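Paint for the back bedroom??

mitiku_d
Need to pick a wall color by January, renting the room out. 200 sq ft, one window, faces north. Wife wants white. I want dark. Help

B. Bielecka
White. Dark in a north room is a cave, did it once, repainted in 10 days
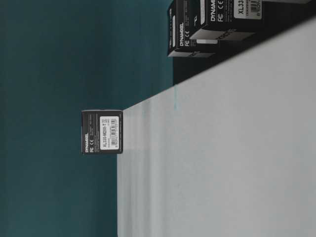 gerrit_n
Disagree w/ Barbara. North rooms look dingy in white anyway, go dark and get decent lamps. I'd do a deep blue-green, teal like the wall behind that little black box — and keep the furniture pale gray so it dosen't get heavy.

B. Bielecka
tenants hate dark walls. and every scuff shows

hagos13
Scuffs depend on the finish, not color. Get eggshell. Two coats min

mitiku_d
ok wife saw the teal, she's "thinking" — will buy a sample pot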